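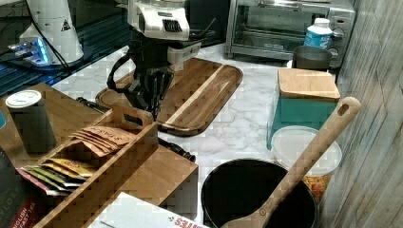
Ridgeway has 57 allotments, a chapel and one shop, and for five years the shop was shut. Anyone in the village who wanted an onion drove to Tustden for it.

Evelien Desmet reopened it in March. She sells vegetables from growers within a short drive, most of them on the Porkside road, and she prices by the piece as well as by weight. A pensioner can buy one carrot and two potatoes. "People cook for one now," she says. "They don't want a sack."

The leeks come from Thaddeus Whitfield, who used to plough in what the supermarkets turned down. Last winter he sold 1000 of them through the shop, bent ones included. He brings them at six in the morning with the soil still on — they keep longer that way, and he doesn't have to pay for washing.

Money is tight. The rent went up in June and the cold store needs a new door. Desmet has started a soup box on Trelis, the local ordering site, with leeks, potatoes, a bunch of thyme and a recipe card. It serves four, or one person for most of a week. The stock freezes well, but leave the cream out until you reheat it.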